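Community > Noticeboard > News

New washer for the Histow laundry room

Posted in: Round Our Way

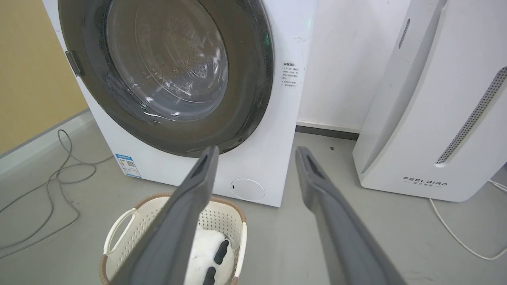 Bernadette Corrigan had her sheets booked in before I'd even got my coat off. She says she has been carrying bags down to the launderette on Brøndum Road since August, and that if she never sees the inside of that place again it will be too soon.

So yes, we have a washing machine again! It's a white front loader, it sits straight on the grey floor next to the air purifier, and it has a proper big round door you can get a double duvet cover through without a wrestling match (I tried mine on the first evening, very satisfying). The old top loader went off for scrap and I can't say I shed a tear, although Eoin Tully did ask whether he could keep the lid.

For anyone who missed the meeting in March 2019, we'd raised the money through the cake stall and the plant swap, plus a whip-round on the second staircase that did far better than I'd dared hope. The machine came second-hand from Rasto, the repair place behind the station, and cost us £147 with delivery thrown in. Tove Bjarnason went to collect the paperwork and came back with a box of pegs as well, which are on the windowsill for whoever wants them.

The sticker on the front with the column of notes is in Chinese, so Hazel Dvorak has asked her neighbour to go through it with her and we'll pin up an English version by the door. Until then please stick to the 40 degree wash and go easy on the powder. The round cover low down on the right is for the filter. Eamon Tierney is looking after that one, so if the water won't drain, knock at number 62 and leave it shut till he's had a look.

Booking is on the sheet in the hall, same as before, two slots each per week and swap among yourselves if you need more. I know some of you would like it done by phone and I'm not against it, I just can't face setting it up this month. The door code has changed to 3921, and please don't write it on the wall this time!

We still haven't settled what to do about drying. There's room for one more line across the yard if the bikes move up a bit, and Tove has found a folding rack by Ekora that she likes the look of. Come and tell me what you think, I'm usually in the laundry room after tea at the moment, watching my towels go round.

Recent items
Plant swap: what's left over and where to find it
Bikes in the yard, a polite reminder
Second staircase light fixed
Lost: one green oven glove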